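3. Materials and Methods

3.1 Herds and records

The study used milk records from dairy herds supplying the Hutwood creamery. Records were drawn from herds that had kept the same milking times for at least one full lactation before the study began. Herds changing their housing or their milking equipment during that time were left out.

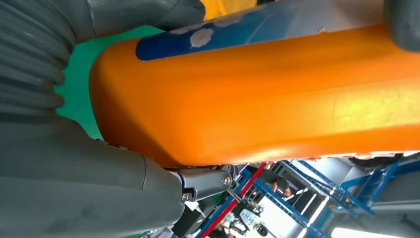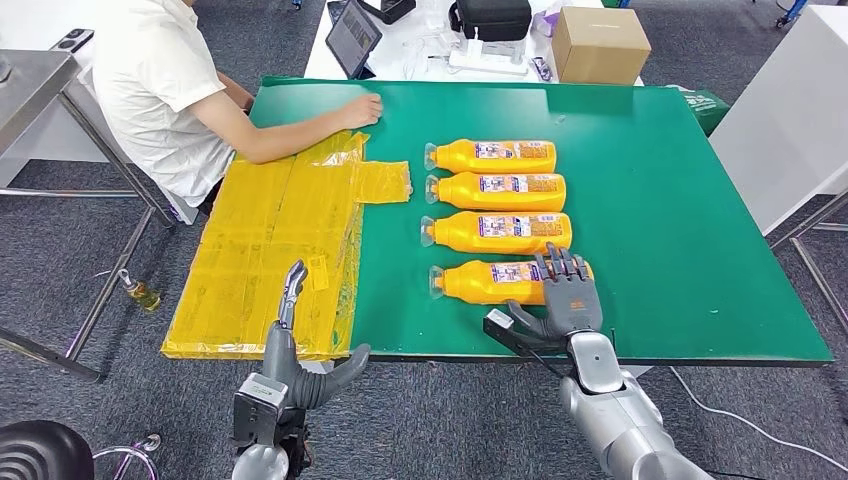
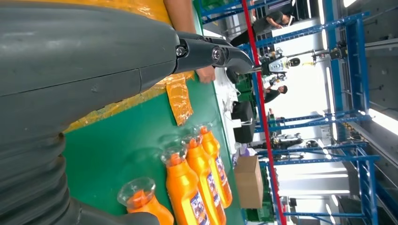

Figure 2. Views from one worktable. The second view shows four orange bottles with white and purple labels; the third shows a hand resting on the green table surface.

Agbeko Dairy Research Unit, Herd Health Section
Correspondence to the Section office at Hutwood

The final data set held 1,014 cows. Each cow was entered once, under the herd in which she had calved most recently. Cows sold between herds during the study were kept with the herd of calving up to the day of sale and were then dropped. Heifers in their first lactation were kept in the data set but were handled as a separate group, as their yields are lower and their cell counts follow a different course.

3.2 Dry period groups

Within each herd, cows were placed in either the short or the standard dry period group by order of expected calving date. Herd managers were told of the grouping before drying off. A cow could be moved out of the short group if she was thin at drying off, if she was carrying twins, or if the herd veterinarian asked for the change. Such cows were analyzed in the group to which they had first been assigned, and the change was noted on the herd sheet.

Cows were dried off after the morning milking. They were moved the same day to separate pens or pasture, depending on the season and the farm, and were fed forage with a dry cow mineral. No attempt was made to set a common ration across herds. Two of the Rerkik herds fed hay only, and the others fed a mix of hay and grass silage.

3.3 Sampling

Milk samples were taken at the first monthly test after calving and at each test after that until the cow was dried off again or left the herd. Morning and evening milk were sampled separately and combined in proportion to yield. Samples were held cold and were tested within 24 hours for fat, protein, and somatic cell count. Where a sample was spoiled or missing, the test was recorded as absent, and no value was filled in from the tests on either side.

Body condition was scored at drying off and again at calving. Scoring was done by the same person in each herd wherever possible. In the Vavus herds, which calve mostly in June, a second scorer was needed during the busiest weeks. The scores of the two were compared on a shared set of cows and were judged close enough to be used together.

3.4 Analysis

Yield and milk solids were compared between groups with a mixed model. Herd was treated as a random effect, and lactation number, calving month, and body condition at drying off were treated as fixed effects. Cell counts were placed on a log scale before analysis. Cows that left the herd early contributed the tests they had completed.

Cases of milk fever, retained afterbirth, and mastitis were taken from the treatment book of each farm. Farms differed in how fully these books were kept. Herds with gaps in the book of more than one month were used for the yield analysis but not for the health analysis, and the tables in Section 4 give results for the two sets of herds separately.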